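Kernedden grip comparison, README

Hi! So this folder is what came out of a month of me and Dwight Chan swapping fingers on hand-held grippers and arguing about it. If you came for the Grastance arm logs, those live in the Grarnulau repo, ask Francine Turcotte for access.

What we wanted to know: do the longer Gauthier fingers help with small tabletop chores, or do they just feel nicer? We ran both sets, two hands at a time, same pistol handles, same people. There are 1,142 episodes in total. I threw out 93 more where the cable snagged (my fault mostly, I kept forgetting to leave slack before I started).

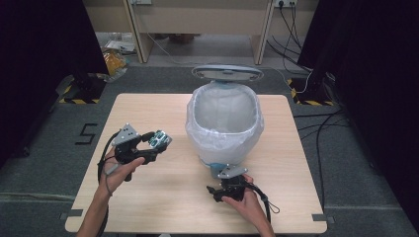 My favorite task is still the trash can one, and it's also the one that gave me the most trouble. Thin bag plastic slides right out of the short fingers if you come in at an angle, so I got into the habit of squaring up my wrist first. Dwight never did, and you can tell his episodes apart from mine pretty fast!

Files:
episodes/ one folder per run, numbered from when we started in January
fingers.csv which set was on which hand
notes.txt my rambling, read at your own risk

Known problems: 32 episodes have left and right swapped in fingers.csv. I have the list and I'll fix it in the next version. Timestamps drift a little on the long runs too, so line things up on the first jaw close instead of the clock.

Last updated 2026-02-06. Bug reports to me, complaints about the folder names to Dwight.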